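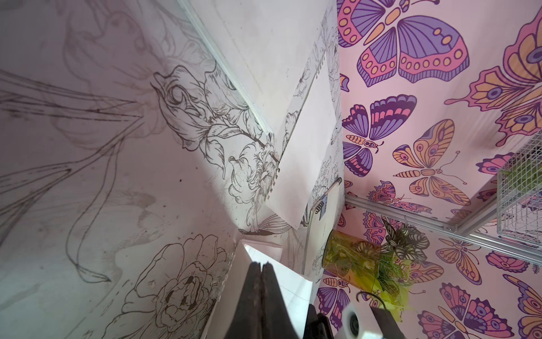 Hand-drawn flowers and leaves on the wall.

Progress report, Akano Neighborhood Print Shop
Reporting period: second half of the grant year
Submitted to the Ploltix Small Arts Fund

1. Summary

The shop stayed open through the whole period except for the week the water main on Indik Street was being replaced. Evening classes ran as planned. The open studio hours are busier than they were in the first half, mostly on account of people who took the beginner class and kept coming back. We are behind on the artist book and ahead on the school visits. Spending is within the approved budget, with one change we are asking you to approve (see section 5).

2. Classes

We offered four beginner classes in relief printing and two in monotype. All six filled. The monotype classes had a waiting list, so we plan to swap one relief class for a monotype class next term and keep the total the same.

The sliding fee scale is working. Most people pay the middle rate. A few paid the full rate without being asked, and that money went into the paper account. We dropped the registration deposit in March after several people told us it put them off. No-shows went up a little afterward, but not enough to bring the deposit back.

The relief classes still try to do too much on the first evening. Students are cutting before they have settled on a drawing, and they end up unhappy with the block. From June the first session will be drawing and transfer only, with cutting tools coming out in the second.

3. School visits

The application promised two visits in this period. We did four. Two were return trips to the Oh School, where the art room now has its own small press and needed help setting the pressure. Travel costs stayed low because we borrowed a van.

The lesson plan that works best with younger groups is the foam plate one. Lino is too hard for them, and the softer blocks crumble on fine lines. We have written up the foam plate lesson on two pages and can send it to other grantees if that is useful.

4. Artist book

The book of botanical prints is late. Text is finished and proofread. The delay is with the paper – the mill stopped making the weight we specified, and the replacement samples took a long time to arrive. The first one buckled when damp. The second prints well but is slightly warmer in color, so the green plates need to be remixed to match. We expect to start printing in August and bind in the fall.

5. Budget

Rent, insurance and teaching fees are all on target. Ink came in under. Paper is over, for the reason given above. We would like to move the unspent part of the ink line to paper. The overall total does not change. The updated budget sheet is attached, with the changed lines marked.

6. Next period

Print and bind the book. Replace the felts on the large press, which are worn at one side and leave an uneven impression. Run the revised class schedule. Find a second person who can open and close the studio – at present the evening hours depend on one set of keys, and a single cold in February cost us three sessions.

Please send any questions about the budget change before the summer break, as the paper order has to go in soon after.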